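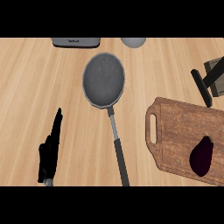 ## 1. Purpose

The report compares household water use in two towns, Futomville and Medville, and tests whether a tiered price changes how much water goes to kitchen tasks. Futomville has charged a tiered rate for several years. Medville still bills a flat fee by property size.

## 2. Data

Meter readings came from 114 households, all single-family homes on public supply. Homes with a private well or a pool were left out. Average use for the November billing period:

| Town | Billing | Gallons per household |
|---|---|---|
| Futomville | tiered | 3577 |
| Medville | flat | 3882 |

The difference is 305 gallons, or 7.9 percent of the Medville figure. Household size was taken from the survey form and is nearly the same in both towns.

## 3. Kitchen use

Respondents kept a log of dishwashing, cooking and tap use. Washing by hand was logged as one event per sink load, with large items such as pans entered separately.
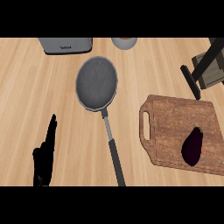
Department of Environmental Engineering -- Water Resources Group

Hand washing under a running tap made up the largest share of kitchen use in both towns. Households that filled a basin used less per event, but they also logged more events, and the two effects partly cancel. The Kouris district of Medville was the exception -- its older pipes deliver low pressure, and tap times there were long while volumes stayed small.

## 4. Limits

The log depends on memory. Fotis Deligiannis checked entries against the hourly meter data where it existed, and evening events were often entered late or merged. Girano, on the edge of Futomville, changed meter type during the period, so its readings were converted before use. One billing period can't show seasonal effects, and outdoor use was not separated from the total.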